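5.2 The plate-stand failure

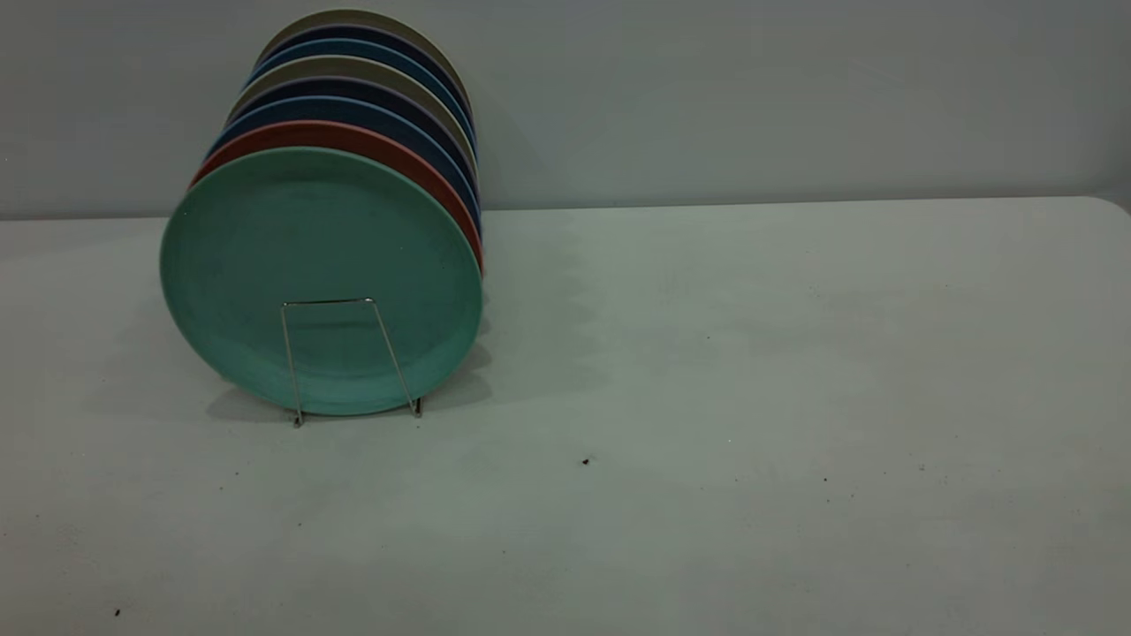

Figure 3. Plates in the wire stand on the work table.

I want to spend some time on the fault that cost us most of November, and I'm going to tell it the way it went, wrong guesses included. The task sounds easy. The arm reaches to the stack, takes one plate by the rim, lifts it clear and sets it down flat on the open part of the table. We had run it for weeks with few complaints, and then the arm started closing on two plates at once. The layout in Figure 3 gives a fair idea of what the planner has to deal with: the plates stand on edge one behind another, the green one in front is the only one seen in full, and everything behind it is a colored arc along the top and the right side. The planner (we call it Ondodetti, after the branch it started on) has to decide from those arcs where one plate stops and the next begins.

Most of the time it does fine. Green against red is a gift. The trouble was with the darker plates, where a deep blue rim sits right in front of a very dark navy one. When the room lights were low, Ondodetti merged the two arcs into one thick plate and picked a finger opening to match. The fingers went down on either side of both rims, the force reading looked perfectly healthy, and up came the pair. The one not properly held slid out on the way across and hit the table on its edge. On the worst afternoon it rolled off toward the operator's chair, and Lungile Ntuli got her foot out of the way just in time!

My first guess was the camera, and I was so sure of it that I spent two days redoing the calibration. It made no difference at all. My second guess was the gripper. We had swapped the finger pads earlier in the fall for the softer Hyvönen type, and soft pads will happily squash around something thicker than they should. I put the old pads back on and we ran 50 picks. The double grasps kept coming, so that was the end of that theory (and I owed Lungile an apology, as the pads had been her idea).

It was Elspeth Imrie who went back through the logs from Kostcombe, our second site, where the same code was running with no double grasps. She noticed that their segmentation step was dropping any rim wider than a set limit and ours wasn't. The check was there in our copy too. I had switched it off in the summer while testing some thick serving bowls, and I never switched it back on. I would love to report something more interesting, but that was the root cause – one line in a settings file, and my initials beside it.

With the check restored we replayed 1000 stored approach views through the planner. Every merged rim wide enough to count as a pair was now refused, and the arm asked for a second look instead of reaching in. The replay says nothing about how the fingers behave on contact, of course, and I wouldn't read more into it than that. What it did show is that low light still produces merged arcs. We just catch them before the arm moves.

The safety side bothers me more than the bug does. A plate is light, but the arm was carrying it at full transfer speed past a person, and our stop logic only watched for too much force. A plate slipping away means less force, so as far as the monitor was concerned all was well. We have since added a stop on any sudden drop in held weight during transfer, cut the transfer speed, and moved the operator's chair to the other side of the Sala fence panel. The drop check does give false stops when the arm brakes hard, and we haven't found a threshold we like. For now we live with the stops.

One more change was dull but useful. The planner now prints every check that is turned off at startup, in capital letters, and waits for a key press before it will move. Elspeth asked for this. I find it annoying every single morning, and I've left it in. The remaining question is what to do with rims that stay merged after the second look, and I come back to it in Section 6.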